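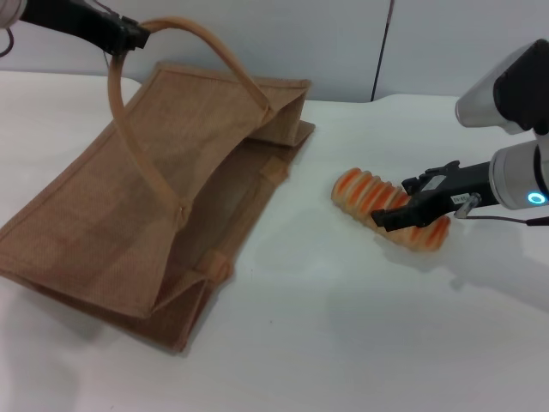 Elmarie Baloyi wrote to ask whether the handles on our jute totes are sewn on or glued, as her last bag from another shop had given way at the handle. They are sewn.

Products Fabric Trade orders About us Contact

Coranden > About us > How we make our bags

Coranden cuts and sews jute shopping bags at Matlala. The workshop opened in May with one cutting table and now supplies bakeries and grocers in Brurkville. The standard model is the Prametti, a tote with side gussets and two handles, rated for loads of up to 13 kg.

Jute is bought in rolls and checked for broken yarns before cutting. Edges are folded over and stitched down in a straight line parallel to the fold. 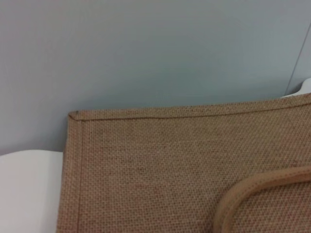

Folding stops the cut yarns from fraying and stiffens the mouth of the bag. Stitch lines are checked against a steel rule, and panels that fail are unpicked and sewn again.

The bags fold flat for storage. Creases from packing ease with use. Jute should be wiped with a damp cloth and dried away from direct heat; machine washing will shrink it.

Minimum trade order: 60 bags. Orders above 500 are packed in cartons and sent on pallets.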